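Cups, Plates and Shelf Space: Storing Everyday Tableware

Updated 26th February

Chips on plates and cups start at the edges. Most come from contact in storage, usually when a piece is pulled from the bottom of a stack or set down at an angle on a hard rim.

Stack plates by diameter, largest at the bottom, and limit each stack to 9 pieces. Keep shallow plates and deep bowls in separate stacks. A bowl placed on a flat plate concentrates the load on its foot ring, and an unglazed foot ring will scratch the glaze beneath it. Use felt or paper separators between pieces with rough feet. Coffee filters work for plates up to salad size.

Measure the shelf before buying risers. The Romow riser we use at Rumwood has a clear height of 92 mm, enough for a stack of shallow plates but too low for most mugs. Leave a finger's width above the top plate so it can be lifted straight up.

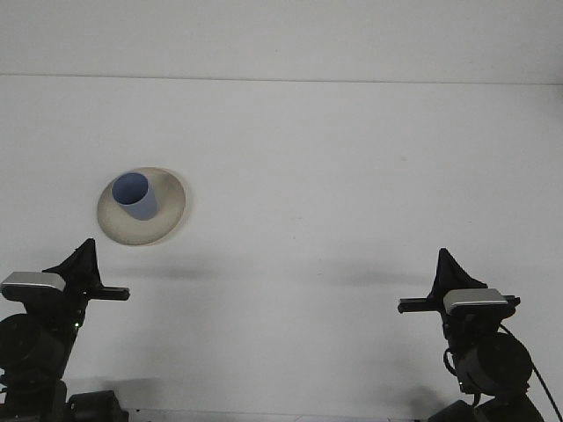
Cups can share a plate's footprint when shelf space is short. Stand one cup upright on the top plate of the stack and leave the others on the shelf. A raised rim, like the one on the shallow cream plate with the light blue cup, will stop a cup from sliding off if the shelf is bumped. Keep the base of the cup on the flat part of the plate. Do not use this method on shelves above eye level.

Do not nest straight-sided cups. They wedge, and forcing them apart cracks the lip. If two are already stuck, put cold water in the inner cup, stand the outer cup in warm water, and wait a few minutes before twisting gently.

Check wall shelves for load. Weigh one plate on a kitchen scale and multiply. A dinner plate of 500 g is common in stoneware, so a full stack of nine comes to 4.5 kg before any cups are added. Compare the total with the rating on the bracket and include the weight of the shelf board.

Wipe shelves with a damp cloth and dry them fully before restocking. Liners should be lifted and washed each May.

Jade MacLeod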